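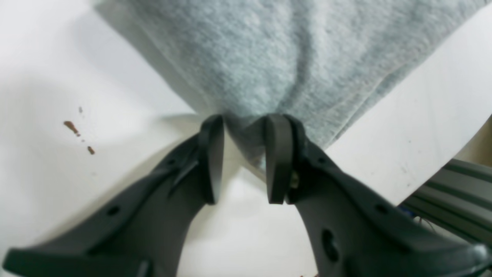 Folding and Sorting Household Cloth: Project Report
Sólveig Bergmann, Grelbridge, April 2023

When I picked this topic back in November, my family laughed a little, and I suppose I did too. Laundry is something we all do half asleep. But I had watched my grandmother fold for years, and I wanted to know why her gray pile stayed neat on the shelf while mine slid over by the next morning.

I worked with soft gray pieces for the most part, and I tried two ways of starting. In the first I lifted the cloth from the middle and let the sides fall where they liked. In the second I found a hem, followed it along to a corner, and only then picked the piece up – slower, and I'll admit a bit dull after the fourth evening.
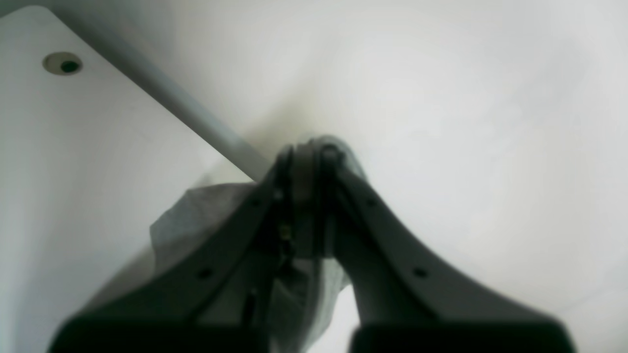
Starting from the middle felt quick, but I spent so long afterward hunting for corners in the bunched-up part that I lost whatever time I had gained. Fuzzy cloth was the worst for this, as the layers cling to each other. With the hem method I needed 4 folds for a small piece and 6 for a large one, and the stacks looked much more like Grandma's.

If I did the project again I would add thin cotton, and I would borrow a bigger table.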